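Surholm Workshop Services
Bench Care and Small Parts Storage
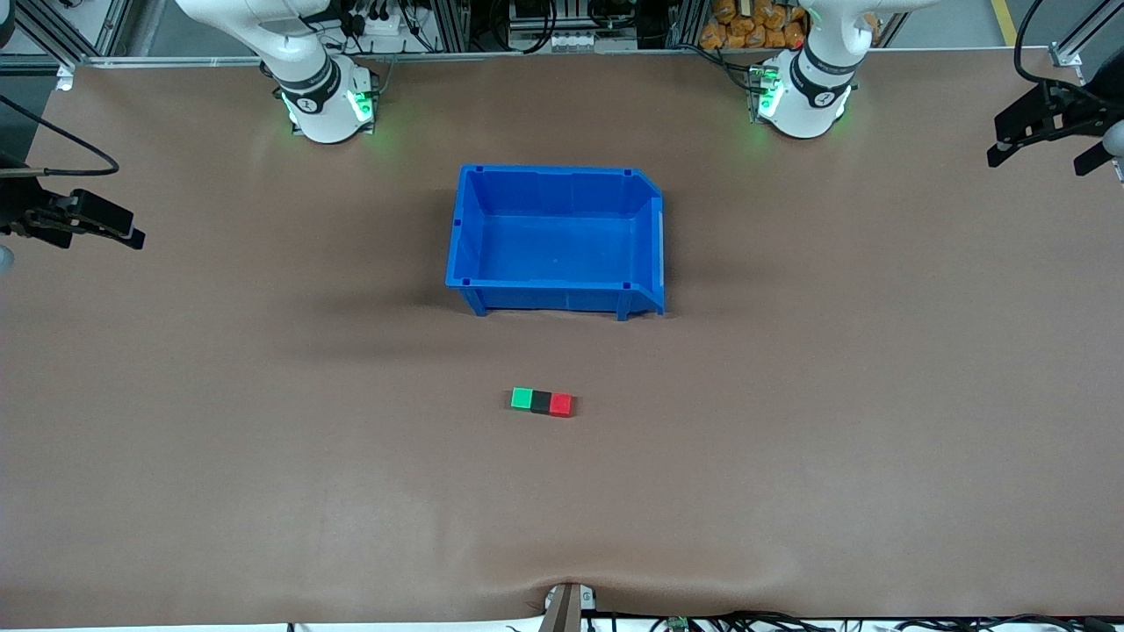 Users of the shared benches are asked to follow the guidance below. It applies to all rooms and replaces the sheet issued in January.

Bench coverings
Keep one covering on each bench and draw it flat before starting work. Creases catch the edge of a bin when it is moved. Smooth the covering from the center outward, then fasten it at the near edge with a small clamp. Tighten the clamp only until the sheet holds, as further pressure makes the material bunch. Wipe with a damp cloth and mild soap. Solvents are not permitted.

Parts bins
Open-front bins should be placed with the low lip toward the person who will be reaching in. Do not fill a bin above the lip. Bins holding items of 4 mm or less require a liner. Wash empty bins in warm water and let them dry completely before stacking.

Loose pieces
Set small pieces in a single row, well clear of the bin, before putting them away. A row is easily checked against the job card, and a missing piece is noticed at once. Sort by color first where pieces share a size. Return each piece to its own bin at the end of the session. Mixed bins are to be left on the Ekley shelf for sorting.

Labels
Labels are supplied in rolls of 200. Write the part name in block letters and fix the label to the long side of the bin, below the rim. Remove old labels before applying new ones.

Requests for replacement coverings or bins should be addressed to Iresha Howlader, Stores Office, Vikell Building.

Last reviewed 8 Aug 2024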